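Media monitoring for a tiny comms team, worth paying for?
Forum: In-house and agency chat

brackenpress wrote:
Hi all, long-time lurker. I do comms for Firkden, a mid-sized garden furniture company, and by "do comms" I mean I am the entire department. We've been on Mellis for media monitoring since before I started and the renewal has just landed in my inbox with a price rise of 23 per cent. My boss wants to know what we get for it and I'm struggling to write the email.

What I mostly get is a morning digest with the same syndicated story in it over and over, plus anything that mentions a Firkden Road anywhere in the country. Last August we had a recall on a folding chair and the alert came through at 4 pm, by which time our customer service people had already been hearing about it all day. So, do I renew, move to something cheaper, or go back to free alerts and a spreadsheet?

oldpressoffice wrote:
Renew, but haggle first. That sort of increase is an opening bid. Ask for last year's price on a shorter term and mention you're looking at Tillman, even if you aren't. I've done it with 3 suppliers now and only one of them called my bluff.

Also your Firkden Road problem is a search string problem. Get your account manager to put exclusions in. They won't offer, you have to ask.

quokka_comms wrote:
Have to disagree with the above, sorry. If you're a team of one and your coverage is mostly trade mags and the odd home section, you can do this for nothing. I ran free alerts for a regional tourism client for ages and missed very little that mattered. The paid tools earn their keep on broadcast and paywalled stuff. Do you get any radio?

brackenpress wrote:
Hardly any radio, maybe a weekend gardening show in spring. Paywalled is the bigger one, the business pages did a piece on our supply chain and I'd never have seen it otherwise.

And thanks oldpressoffice, I've asked about exclusions. The reply was a link to a help centre, so we'll see how that goes!

tallpoppy88 wrote:
We moved from Mellis to Tillman and I wouldn't call it an upgrade, more a sideways shuffle. Alerts are quicker, I'll give them that. The sentiment scoring is rubbish – it tagged an obituary of our founder as "strongly negative", which went straight into the board report before I caught it.

oldpressoffice wrote:
Please don't put automated sentiment in a board report. Read the clips and write a paragraph. Boards like paragraphs.

quokka_comms wrote:
Some boards do. Mine wanted a dial with a needle on it.

brackenpress wrote:
Ha, mine wants a "reach" number, and I've got a clip from a newsletter with 1,000 subscribers sitting there with a reach in the millions. I've stopped defending it. Anyway, I've got a trial of Dulance booked too, so I'll run it next to Mellis for a fortnight with the same keywords and see which one picks things up first. Phone alerts on for both, heaven help me.

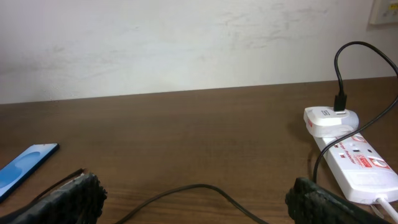
tallpoppy88 wrote:
Run it for a month if they'll let you. A fortnight with no real news in it won't tell you much about speed, and ask Dulance whether the paywalled titles are included in the trial. With ours they weren't, and we only found out after signing.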